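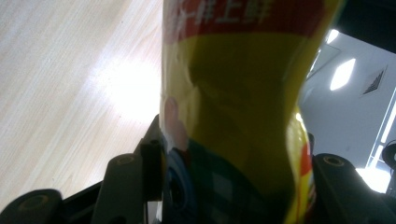 yellow bottle, red band, last character is 鲜 I think

Pantry bottles on a wood table - how do you keep rings off?

chow_hound41
Ok quick one. Moved my sauces and seasoning bottles out of the cupboard and onto the table, bc I cook right next to it and was sick of digging. Table is light wood, pale grain, no cloth. Got it in August. Already paranoid about rings. Do I need a tray or is wiping enough?

Boren
Tray. Done.

wenska
Disagree. Trays trap drips underneath and you forget about them for a month. Wipe the bottom of the bottle every time, 2 seconds. Had bare pine for years, no rings.

Boren
no rings you noticed lol

Ching-wen Sin
What's the finish? Matters way more than tray or no tray. Oiled wood soaks up soy sauce fast. Lacquer you've got time. And is the yellow one a liquid or the powder kind? can't tell from the part of the label thats showing

chow_hound41
Liquid. Finish no idea, seller just said "natural". It's pretty smooth 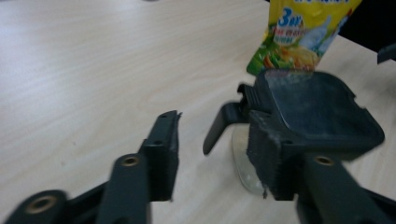 also I do like it bare, thats the whole reason I got it - would hate to cover it up. Drop of water sits there a bit then goes dull. So oiled?

Ching-wen Sin
Sounds oiled, or barely sealed. Sand lightly with 180, wipe, thin coat of hardwax oil, leave it overnight. Then do what wenska said.

Amer
180 is too rough for a table top imo. You'll see scratches in pale wood. I went up to 3000 on mine

wenska
3000?? thats for car paint. Oil won't even get in

Amer
feels amazing tho

Boren
or. a tray.

chow_hound41
Going to try the oil Wednesday when I have the evening free. Small saucer under the yellow bottle til then. Boren you can have half a point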